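3.2 Moving the Lomside induction online

I came to this part of the study with a bit of baggage, so I'll put it on the table first. I spent years running face-to-face inductions at Brusmont, mostly in a portable with a dodgy heater, and I liked them. When the college asked me to help turn the Lomside induction into something new staff could do on their own laptops, I was pretty sure it would be worse. I kept a journal the whole way through, and a fair bit of what follows comes out of it.
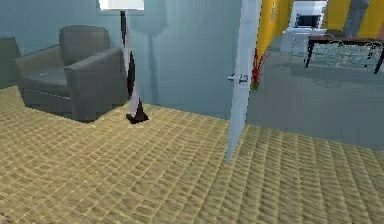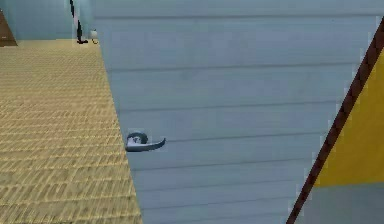 Figure 2. Two views from one rendered interior: an armchair against a pale blue wall, and a door with a lever handle.

The old induction ran for 80 minutes and nearly all of it was me talking. We cut it into short units, loaded them into Jastex (the learning management system the college already paid for) and let people take them in whatever order they fancied. My co-designers wanted a fixed sequence. I argued against it, won, and then spent most of October wondering if I'd been a goose about it, as the unit on leave forms kept getting opened first and the one on assessment policy kept getting left until the night before it was due!

Completion is the easy thing to measure, so of course that's what everyone asked me for. Jastex logs a unit as complete once the last page has been opened, whether or not a single word has been read. I knew this from my own bad habits (I've clicked through a privacy module over a cuppa more than once). We ended up leaning on the discussion posts instead, and by the end of term we had 900 of them to code. Kohlhase's distinction between reporting and reckoning turned out to be handy at this point. A reporting post tells you what the unit said, while a reckoning post has a go at what it means for the writer's own classroom. We coded everything in pairs and talked through the disagreements, most of which were about posts that started as one and wandered off into the other.

What surprised me was the timing. I'd pictured people doing a unit at their desk between classes. The posts clustered after 9 pm, and the late ones were longer and grumpier and, to my eye, a good deal more thoughtful. Several people wrote that they'd waited until the kids were in bed. I had built the prompts for somebody with a spare half hour and a clear head, so we rewrote them halfway through the term, dropping the three-part questions and asking for one thing at a time. I can't separate the effect of the new prompts from the effect of people simply getting to know one another, and I won't pretend otherwise.

We also capped the discussion groups at up to 30 members. Two groups sat well under that and went quiet early. I'd assumed small would mean chatty, the way it did back in the portable, but a small group online has long gaps in it, and once a post has sat there for days without a reply the next person doesn't seem keen to add theirs. I come back to this in Section 4, along with the question of whether the facilitator should jump in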